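Okay, thread time. I've spent all of February 2024 on my uncle-in-law's partner visa and my brain is full of forms, so you lot are getting it.

Background: Julián Olmedo, married to my aunt, came out on a working holiday, loved it, stayed. They lodged onshore and then moved from Bulley to Gullano. Guess who forgot to update the address with the department.
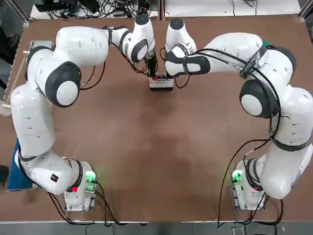

So the letter asking for more documents went to the old place. By the time the new tenants dropped it round (bless them!) he had 14 days left to reply. Fourteen would've been plenty if one of the things wasn't a police certificate from overseas.

The consulate doesn't do walk-ins any more. You book online, and the bookings open at some ungodly hour and vanish. I got him one in Cordero, a five-hour drive each way, and I screamed so loud the dog left the room.
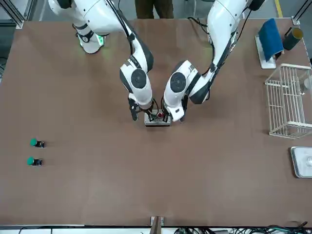 Next bit is the relationship evidence. Joint bank statements, lease, photos, stat decs from mates. I sorted the lot by year on the biggest bit of bare brown tabletop I could find, and you want one about like the one in that pic, with plenty of room for whatever you're reading. We ended up with 134 pages. My aunt keeps EVERY receipt, it's a sickness and I'm grateful.

Oh and get your extension request in writing, early. Chaiwat Kamolrat at the legal centre in Bondska told us that and he was spot on. 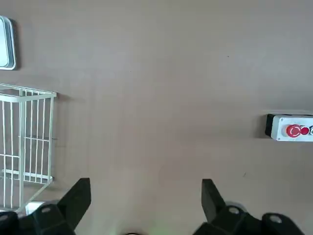
Wire basket on the left, tray above it.

Cost so far, not counting the visa charge itself: about $1000 in translations, fuel and certified copies. Ouch.

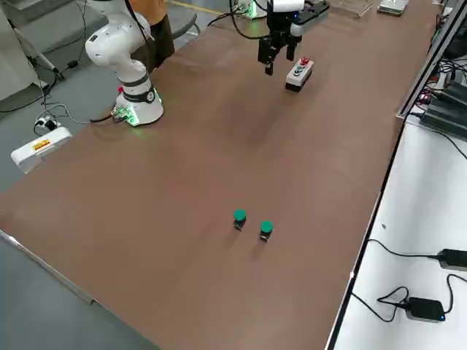
Green lights on.

Still no decision. He's on a bridging visa and can work, so we're all right for now. Will add to this when we hear something. And please, update your address!!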